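Pulten cell

The Pulten cell is a two-armed robot workstation used for handling trials with soft and irregular objects. It was set up in Nurdale by Nomvula Radebe, and its working procedures were later written down by Wian Van Wyk. The name is also used for the robot itself.

Layout

The robot has a rounded torso with an arm on each side and a multi-fingered hand on each wrist. It works over a white table made of two sections pushed together. The table is left unbolted so that either section can be swapped. After a swap, the height of both sections is checked with a straightedge, as a step at the seam can catch a fingertip during low moves.

Setup

The arms are powered one at a time, left first. Each is moved by hand to its rest position before the joint brakes are released, and the zero position of every joint is compared with the values stored at the last service. A joint that has drifted is zeroed again and the arm is run through 50 slow cycles with nothing in the hand. Grip force is then set separately for each hand. For plush and cloth objects the fingers close at low speed and stop on contact, after which the force is raised in 2 stages.

The last step is a shared hold, in which both hands grip one soft object and lift it clear of the table. If the arms disagree about their position, the object is pulled tight or sags between them. The test object is usually a stuffed animal, with household dishes left on the table as obstacles.

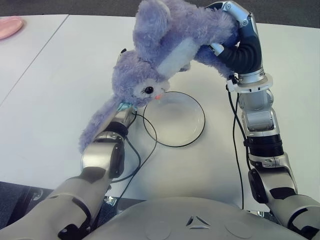 Cable care

The hand cables are the part of the cell that needs most attention. Enough slack is left for the wrist to turn through its full range, and the loops are kept away from the fingers by hand before each run. Connectors at the wrist are reseated every 100 hours of operation. The first set of cables wore through near the plug and was replaced in June with a more flexible type supplied by Jacobs.

Repairs

Finger faults are handled by changing the complete hand. The arm is powered down and supported, the cable is unplugged, and the hand is unbolted at the flange. The spare is fitted in the reverse order and the force settings are entered again, as they are not carried over. Removed hands go to the Fuditz workshop for cleaning and new finger pads. The current service log begins on 01/01/2020; earlier records cover only the left arm.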